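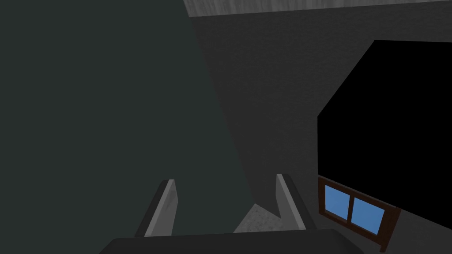 October, wrist camera notes, continued

Goal for this week: find out if the close-panel views hurt the policy, or if I only believe they do. In the Tarkberg rooms the wrist camera often ends up with a big flat surface on one side and almost no floor. Gripper open, nothing held, the start of a reach. I call these "blind starts" in the log.

Setup. Simulation only. Room set is Tarkberg, policy is the Gunstead checkpoint, same one as in September. I made 108 starts, all with open fingers. A start is blind when the nearest surface fills at least 40 percent of the view. By this rule 19 starts are blind. The rest I keep as the normal group. Each start is run with 5 seeds, and the seeds are the same for both groups.

Method. Two variants of training data. Variant A is random wall textures as before. Variant B is the same, but the nearest panel also gets random color and grain, and the light level is changed per episode. No other change. I did not touch the crop.

Result so far. On normal starts A and B are almost equal, I would not say there is a difference. On blind starts B is better, but the spread between seeds is large. With A the arm very often drifts toward the panel in the first steps and then stops there. With B it more often turns away and finds the floor again. I watched the replays twice to be sure of this, because the first time I mixed up the folders.

Problem: black areas. Some rooms have a hole in the wall mesh and it renders as pure black. Depth there is the maximum value, so the policy may read it as free space. I do not know yet if this helps or hurts. Fukuda loader writes zero in the same place, so the two loaders do not agree. This must be fixed before comparing with the Skokley runs.

To do
- close the holes in the mesh, or mask them in both loaders
- rerun the blind starts with A, roughly 6 hours on one card
- move the 40 percent limit up and down, see if the groups change
- ask who changed the default exposure in the config

Replays are on the shared disk, folder blind_starts. Please do not rename it, the plot script has the path inside.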